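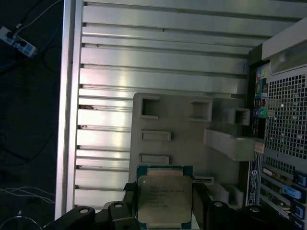 March, 3 pm start

CPU swap on the Pevesthorpe tower, the one that's been on the side bench since the move. Case on its side, panel off. Job number 606 in the Weltance sheet (600 is the other tower from the same batch, don't mix them up again).

Fan grilles and fins dusty, not terrible. Blew out what I could before touching the board. Want to do the fins properly but the small nozzle has walked off. Whoever has it, please.

Order I'm going in, so the next person can pick up if I get called away:
power cord out, hold the button 5 sec
cooler off, old paste off with wipes
lever up, load plate up
chip out by the edges, straight up, no sliding
look in the socket with the loupe before anything goes back in

Chip edges only. Do not put a thumb on the metal lid, I had to clean the last one twice. Corner mark on the chip goes to the corner mark on the socket. If it doesnt sit flat by itself, lift it and look again, no pushing. 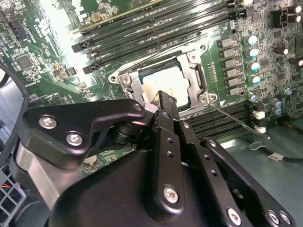 Load plate first, then the lever, and check the lever is really under its hook before letting go. It takes more force than feels right and it creaks. Fine. Same creak on 600.

Keep cables out of the way before the cooler goes on, I've pinched one under a heatsink before and spent an hour looking for a bad stick that wasn't bad. Tape is ok, take it off after.

Paste: the Duman tube is almost done. Pea in the middle, let the cooler spread it. Sotport pads are for the chipset only, they are too thick for this, somebody wrote otherwise on the lid of the box and I've crossed it out.

Memory: all out, label each stick with its slot, back in the same order. First boot with just one in. Allow 3 tries before blaming the chip.

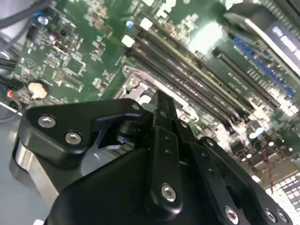 Gülizar Kaplan wrote in under this: try one stick in the slot the manual lists first, the nearest one is not always it. And tighten the cooler screws crosswise, a couple of turns each, last time I did one side down hard and the temps were silly.

Ok, will do crosswise. Manual is in the drawer with the torx bits.

Still to do: find nozzle, order paste, BIOS version into the sheet befor the side panel goes on.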